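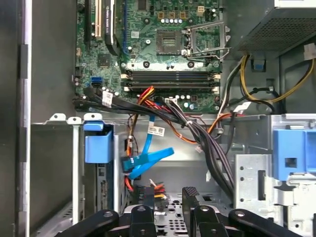 Five evenings with an open computer

In the basement of the Rusow youth centre, the lights go on at five o'clock and the first thing to be decided is who gets the chair without wheels. A robot club does not need many rules, but this one has a rule about chairs. In the spring somebody rolled backwards over the cable of the arm in the middle of a test, and the group lost an evening of work.

The club is called Skurnine. It has its own logo, its own tea kettle and, from October, a place in the student competition Maltine, where teams must let a robot take apart and put together again an ordinary office machine. The pupils have chosen the task that most other teams avoided, the desktop computer. A toaster has one spring and a few screws. A computer tower is full of things that bend.

"The cables are our main subject now," says Caroline Nzioka, who started the club and still teaches physics in the mornings. "When we wrote our plan, we had one line about cables. Today we have a whole notebook."

It is easy to understand her when you look down between the fingers of the gripper. A thick bundle of black cables goes across the middle of the case, with red, orange and yellow wires beside it. A blue data cable hangs over the rest with its flat connector free. For a person it is no problem to push all this to the side with the back of the hand. The arm has no back of the hand. It has two fingers, and every movement of these fingers must be thought of before by a pupil of fifteen or sixteen years.

The competition gives points for each part which is moved without damage. A memory module in its slot is worth most, and for this reason the team begins there. The slots have small latches on both ends and these must be opened first. The team discussed for a long time if one finger should press while the other one holds. In the end they decided to press one latch, go away, come back from the other side and press the second. It is slow, but a slow run also gets points, and a broken latch takes them away.

The processor is not part of the task. The rules of Maltine ask the teams to keep the arm away from the socket, where the contacts are too fine, and the pupils have written a forbidden zone into their program. If the arm comes near it, everything stops and a not very pleasant sound comes out of the laptop. Visitors jump. The members do not even look up.

Romana Ďurica is responsible for the program. She is in her last school year and speaks quickly, with one hand always on the stop button. She came to the club because she wanted to build games, and she stayed for the arm. "In a game, the object is where you said it is," she explains. "Here I say where the cable is, and the cable has another opinion."

Her method is to practise the same small piece of work again and again. She has planned 200 attempts for the data cable alone: take the connector, lift it, put it down at the side of the case. The camera near the gripper records every attempt and after the training the group sits together and watches the bad ones. They do not watch the good ones. I asked if this is not a little sad for the younger members, and Romana looked at me with some surprise. The bad ones are the funny ones, she said.

The money is a smaller story, but it must be told. The arm was paid for by Bepari, a local firm which repairs lifts, and it cost the firm 1194 euros with the control box. The old computers come from school offices. The pupils ask for them by letter, on paper, with a signature. Caroline Nzioka insists on this. She thinks that a person who can write a polite letter will also write a readable program, and she checks both with the same red pen.

At half past seven there is a break, and the kettle is put as far as possible from the open case. The conversation is about the journey to the competition, about who will carry the arm on the train and if it can count as hand luggage. One of the younger boys asks if the computers will still be used when the robot has finished with them. The answer is yes, at least those where all the latches have survived.

After the tea they will try the left side of the memory slots once more. Romana moves the arm back to its starting point, somebody closes the window, and the laptop makes its sound.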